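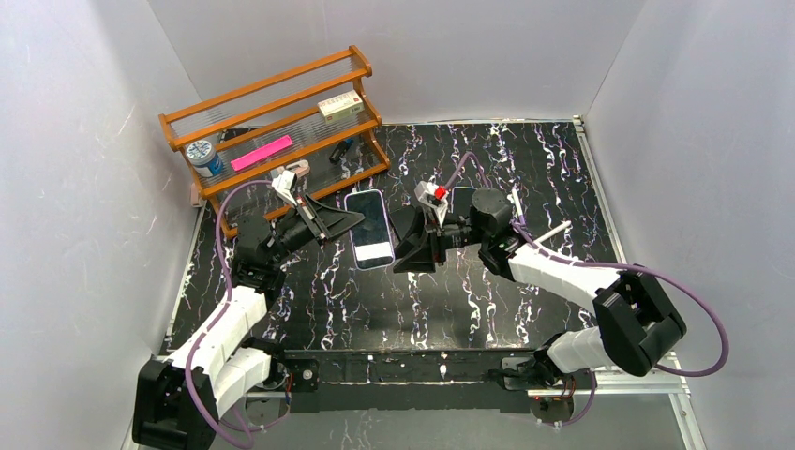 桌角的小木架，中间一层横放着一件亮粉色的小东西

发到：营地家长邮件组
主题：回复：夏令营第二期，物品清单和接送的几个问题

各位家长好：

原信附在最后，我按里面的顺序答，中间夹几句我自己的牢骚，赶时间的可以跳着看。

先说物品清单。营地发下来的那份是好几年攒出来的，每年有人提意见就往上加一条，从来没有删过，所以现在读起来像要去极地科考。我家去年第一期是照单全带的，孩子背着包站在门口，往后一仰就坐下了，起不来。今年我跟营地办公室核对了一遍，真正要带的是：换洗衣服两套，泳衣一套，能湿的鞋一双，干的鞋一双（请理解为“周一早上是干的”），帽子，防晒霜，水壶，雨衣，一条大毛巾。折叠凳、望远镜、指南针都不用带。指南针尤其不用，去年有七八个孩子带了，指的方向各有各的主张，领队最后是看着停车场的牌子走回来的。

水壶请写名字，写在壶身上，不要写在盖子上。盖子是会互换的，换到周末，你家拿回来的就是别人的盖子配你家的壶，写了别人的名字，还得在群里开一次认领大会。

防晒霜这件事年年有人问老师能不能帮着涂。营地的规定是老师可以提醒，可以递，不能动手。早上出门前涂第一遍归家长，中午那一遍归孩子自己。九岁的孩子涂防晒霜是什么效果，大家下午接人的时候会看到，一般是鼻子很白，后颈很红。喷雾型的请不要带上车，空间小，其他人也要呼吸。

再说接送。巴士还是Kustport公司跑，两个上车点，北门和图书馆后面。早上8点发车，这个时间是车轮转动的时间，不是您从家里出发的时间。第一期有一天司机多等了一会儿，结果整车人赶到漂流码头时，前一拨的船刚走，孩子们在岸上吃了一个多小时的零食，据说十分愉快，但漂流公司的人不怎么愉快。这一期说好了不等，错过了就请自己开车送到营地，当天去哪里，早上办公室有人接电话。

下午回来的时间写的是5点，实际看路况。Friday走湖边那条路的话，请自动往后加，加多少我不敢说，说了下次就有人拿着信来找我。

原信里问接孩子的人能不能临时换。能换，但要在中午之前告诉办公室，发到这个邮件组里不算数。我理解大家觉得群发一下最保险，可是邮件组里没有一个人站在校车门口核对名单。外公外婆来接的，请让老人带证件，去年有位外公跟老师理论了很久，说孩子都喊他外公了还要什么证件。老师也没办法，那天车上有好几个孩子都跟着喊外公。

午餐。营地订的是Bansal的盒饭，素的荤的都有，过敏的在表格里填，填过的不用再发邮件，没填的今晚填。自己带饭的请注意营地没有微波炉，也不会有，每年都有人提，每年的回答都一样。保温桶可以带，玻璃的不行。坚果类整个营地都不许带，包括包在巧克力里面的、磨成粉的和“只有一点点”的。

零花钱我主张少给。湖边那家小卖部的定价有自己的一套学问，一根冰棍能把孩子对货币的认识推进一大截。营地的说法是可以带，丢了不负责。

雨天安排，这个问的人最多，我说细一点。第二期的外出一共有溯溪、漂流、攀岩、骑车和湖边露营体验（白天的，不过夜，请不要再寄睡袋来了）。小雨照去，领队的意思是溯溪本来就要湿的，从上面湿和从下面湿差别不大。打雷不去，水位高了也不去，由领队早上定。不去的话就在室内攀岩馆，用的是Ividgate的场地，所以攀岩那份同意书请所有人都签，不管您家孩子说他去不去。孩子说不去，到了那儿看见别人上墙，三分钟就改主意，而没签字的只能坐在垫子上看，那个场面我不想再劝一次。

同意书一共2份，一份是攀岩馆的，一份是水上项目的，长得很像，抬头不一样。去年有人把同一份签了两遍交上来。

骑车那天的头盔营地有，自行车也有。自己带头盔可以，自己带车不行，巴士放不下。还不会骑的孩子请在表上写“不会”，不要写“会一点”。去年写“会一点”的，有的是会上车，有的是会下车，老师花了一上午才分清楚哪些人两样都会。

费用。问为什么第二期比第一期贵，是因为漂流改成了全程，原来只漂半程。每人98的差额就在这里，已经交过全款的不用补，系统里记的是对的，只是页面显示得像没交一样。这个页面是Lenex做的报名系统，营地已经反映过了，对方回复说显示没有问题，是我们理解有问题。所以请大家先理解一下。要是收到催款的自动邮件，看一眼账户里的余额，是零就不用理。

押金那一栏写着800，也有人来问，那是给整个团队租船的押金，营地付的，不知道怎么也漏到家长能看到的页面上了。请不要付。已经付了的那位家长，办公室在给您退，您动作实在太快。

退费：开营前7天以内退不了，之前的可以退，扣手续费。生病有医生证明的另算，可以换到第三期，有空位才行。“孩子突然不想去了”不算生病，我问过了，替我自己问的。

手机。规定是不带。每年都有家长说只是以防万一，每年的万一都是手机掉进水里。要找孩子就打办公室，领队身上有对讲机和电话，山谷那一段没信号，大概一个多小时，那一个多小时里您找不到任何人，这是正常的，可以趁机喝杯茶。

分组的事我这里定不了。想跟好朋友一组的，表上有一栏可以写一个名字，只能写一个。有家长写了“除了某某谁都行”，办公室看懂了，会酌情处理，但下次请直接打电话，那张表领队们都会传着看。

还有失物。第一期剩下来的东西在办公室门口的箱子里，有单只的凉鞋、毛巾若干、一副泳镜，还有一条成年人尺码的泳裤，我们都很想知道它是怎么来的。本月底没人认领就捐了，泳裤除外，那个大概捐不出去。

没答到的接着在这封后面问，请改一下标题，不要拿去年圣诞节聚餐那封信往下接，我找了半天。

三年级组家长联络人

----- 原信 -----
> 联络人您好，邮件组各位家长好，
>
> 我们家是第一次参加，孩子报的第二期，有几个问题想请教：
>
> 一、物品清单上的东西是不是都要带？折叠凳一定要买吗？孩子的包已经合不上了。
>
> 二、巴士能不能在北门多等几分钟？我们家早上还要先送小的去幼儿园。另外下午有时候是外公外婆来接，临时换人要跟谁说？
>
> 三、午餐可不可以自己带，有没有地方热饭？
>
> 四、下雨怎么办？孩子不太想攀岩，那份同意书可以不签吗？
>
> 五、为什么第二期比第一期贵？我们已经交过钱了，可是网页上还显示未付，这两天又收到一封催款信，有点担心名额没了。
>
> 六、可以带手机吗？平时不用，只是以防万一。
>
> 问题有点多，不好意思，先谢谢了。
>
> 二期新家长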